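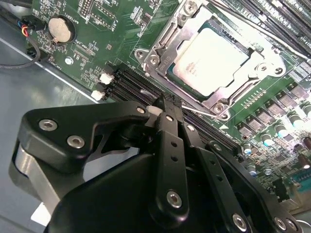 The Ferry to Watholm

Home Stories Poems Archive Submit

Theda Hagedorn missed the 8:40 ferry and sat down on her suitcase. The ticket had cost 86 crowns and it was good for one crossing, that one.

A woman in a green raincoat was eating a pear on the next bench.

"Are you going over for the house?" the woman asked.

"My aunt's house. How did you know?"

"I'm Zofia Sadowski. I'm buying it."

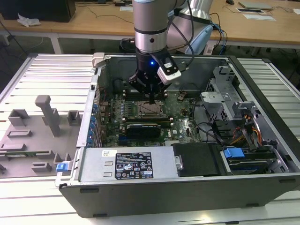

Theda looked at the water for a while. In August her brother had said the place would stay in the family. He had said it twice, on the phone, while running a bath.

"Did he tell you about the roof?" she asked.

"No."

"It leaks over the stairs."

Zofia finished the pear and put the core in her pocket. The next boat was at noon. They went to get coffee.

Contact us | Copyright Clotard Stories | Back to top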